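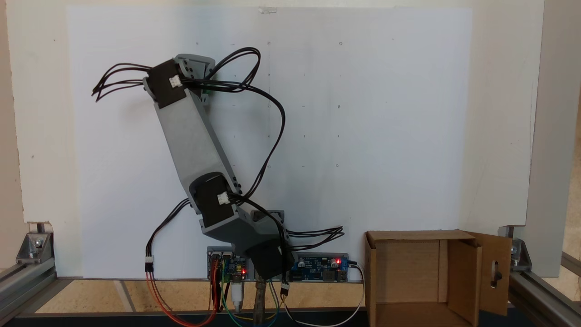 Workshop Diary, Huerta Building: Wiring and Cable Storage
August 28, 2021

The workshop opened at 10 and remained open until the end of the afternoon. The day was given over to cabling, as set down in the previous entry, and the machine tools were not used. The floor had been swept the evening before and the long bench was clear on the window side.

Work began with the white board. Both circuit boards on its lower edge were left in place, the small module to the left and the longer blue board to the right. The position of each jumper wire was copied into the wiring book before anything was disturbed. Green, blue and yellow hang together below the left board and were entered as one group. The red and orange wires take a wider path, down and off to the left, and have a page to themselves. Anyone working from the older pages should note that those show a different order of colors and are kept for reference only.

The black cables were entered next. There are loose bundles beside the top servo and beside the one at the base, and in both places the ends are spread out. They are listed as "ends open" and will stay so listed until the workshop decides on sleeves or ties. Ties are already in stock in the Bradidach drawers. Sleeves would have to be ordered, and the last order from Grostisdale was received short by one packet, a matter still not settled with the supplier.

Two white plugs were recorded as hanging free, one on the left beside the arm and one on the right under the base servo. The book gives each a line with the mating part left blank. It was agreed that no plug should be pushed into a socket for the sake of tidiness. A paper tag will be used, tied on with thread, with the page number written in pencil.

A red light shows on each board. The indicator on the blue board is near its right end, close to the cable connector, and this was added to the sketch on the facing page. The two capacitors were drawn in as well, as the earlier sketch left them out. The drawing is not to scale and should not be measured from.

After the midday break, attention turned to the cable cupboard. The contents were laid out on the long bench and sorted by length, then by color within each length. Leads of 90 centimeters and over were coiled and hung on the rail inside the door. Shorter leads were placed in the trays. Jumper wires had been put away in three different places and now have one tray, labeled on the front and on the lid. Several leads with damaged insulation were set aside for disposal – these are in the gray tub under the sink and are not to be returned to the cupboard.

The Nevus label printer ran out of tape during this work. The remaining labels were written by hand in capitals and will be replaced when tape is available. The request has been entered in the supplies book. Two screwdrivers noted as missing in the last entry were found behind the trays and returned to the rack.

The overhead light nearest the door continues to flicker. A report was made to the building office, and the reference slip is pinned inside the back cover of this diary.

Matters carried forward: a decision on sleeves or ties for the black cables; tags for the white plugs; printer tape; a reply to Grostisdale concerning the missing packet. The full count of stock remains fixed for December, and the cupboard is to be kept in its present order until then.

The windows were closed, the key was returned to its hook, and the wiring book was placed on the second shelf.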